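4. Whose rules apply on a bench?

4.1 The gap between the standard and the bench

Written safety guidance for robots assumes a factory. It talks about cells, guards, authorised persons and reach zones, and it was drafted by people who had in mind a machine that could break an arm. Small two-arm benches of the sort we studied have inherited that language almost word for word, and we doubt that much of it does any work there. At the three sites in our sample (Gradine, Tretau and Surkar) the local rule book ran to many pages, and at each of them staff could recite the first page and little else.

Our complaint is a narrow one. We do not argue that small arms are harmless, or that rules are a waste of paper. We argue that the rules now in use were copied before anyone had looked closely at what goes wrong on a bench, and that compliance with them has been reported as if it were evidence of good practice. A signed sheet shows that somebody signed a sheet.

4.2 The clear-surface rule

The rule most often quoted to us was that the work surface must be clear of anything that is not part of the task. All three sites had some version of it. The Gradine wording is typical: "The floor of the cell shall be free of foreign matter before the arms are enabled." It sounds sensible and is hard to object to. It is also nearly impossible to audit, as the wording does not say what counts as foreign, how large a thing must be before it matters, or whether the rule still holds once the arms have started moving.

Figure 3. Two arms handling packaged goods in a small enclosure. Crumbs and other debris lie on the floor near the middle, and thin pieces of clear plastic on the front rail between the bases.

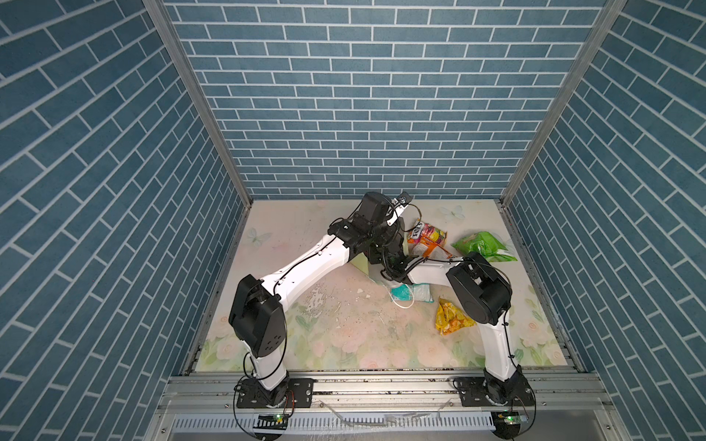 Read strictly, the Gradine wording covers only the moment before power is applied. A crumb that arrives one second later is not a breach. Read loosely, it would stop any task that involves soft packaging, because thin film and small fragments are to be expected wherever bags and packets are handled again and again. We asked staff at each site which reading they used. Most said the loose one, and then described a working day that could only be squared with the strict one. We do not think they were being evasive. The rule gave them no way to tell the two apart.

Size is the other difficulty. A scrap of film lying flat on the floor may never matter. The same scrap on a rail, near a cable or close to a moving joint, is a different thing, and yet only Tretau's rules mentioned the rail at all. The other two sites spoke of "the floor" or "the surface" and stopped there. An inspector following the text to the letter could pass a bench with litter along its whole front edge.

4.3 What the logs can and cannot tell us

We collected 1235 session sheets from the three sites. Each sheet has a box for "surface clear", to be ticked before the session and again after it. Nearly 900 sheets had both boxes ticked. It would be easy to report this as a high rate of compliance, and an earlier internal review at Surkar did just that. We are not persuaded. On many sheets the two ticks are in the same pen and at the same slant, and the end time has been left blank. We cannot show that both were made at the start of the session. Nor can anyone show that they were not, and a record of that kind should not be used to support a claim in either direction.

We then read 200 of the sheets in full, including the free-text notes. The notes were far more useful than the boxes. Operators wrote about packets that slid out of reach, a wrist cable that had been rubbing, a vent that wanted brushing out, and - more than once - the two arms being sent to the same spot by mistake. None of these had a box of its own. The form asked about the thing the rule book cared about and left the rest to the margin.

4.4 The shared zone

The last of those notes deserves a closer look. Where two arms are mounted on one rail and work over one floor, there is a region that both can reach, and most of the useful work is done in it. Guidance written for single arms has nothing to say about this. The usual answer is a software limit that keeps the arms a fixed distance apart, and two of our sites required one on paper. In practice a fixed distance rules out handing an item over, or steadying a packet with one gripper while the other pulls at it, so the limit was switched off for those tasks. Neither rule book said who could switch it off or when it had to be restored.

Shirley Fothergill, who read an early draft of this section, objected that we were asking too much of a local rule book and that such matters belong to training. We take the point in part. Training may well be the better home for judgement about close work. But a rule that must be suspended for the work to be done at all is a poor rule, and moving the problem to a training course does not mend it. It also makes the problem harder to see, given that training at all three sites was recorded with yet another tick.

4.5 A more modest set of rules

The Biswas checklist, adopted at Tretau in May, is the only document we found that tries to deal with any of this. It replaces "clear" with three questions: is there loose material on the floor, is there loose material on the rail or near the vents, and is any cable within reach of a gripper. Each is answered in words. It also asks the operator to name any limit that has been turned off, with the time at which it was turned back on.

We think this is an improvement, though we would caution against making much of it. The checklist has been tried at one site, by people who knew they were being studied, and we have no figures on damage or stoppages from before it came in. It takes longer to fill in than the old sheet, and forms that take longer tend to be filled in badly once the novelty has gone. Two of the Tretau operators had already begun writing "as before" in all three answers by the time we left.

Until there is better evidence, we would ask only that sites say plainly which moments a rule covers and which surfaces it covers, and that reviewers stop counting ticks as findings. Section 5 turns to stop buttons, where the wording is clearer and the practice, in our view, rather worse.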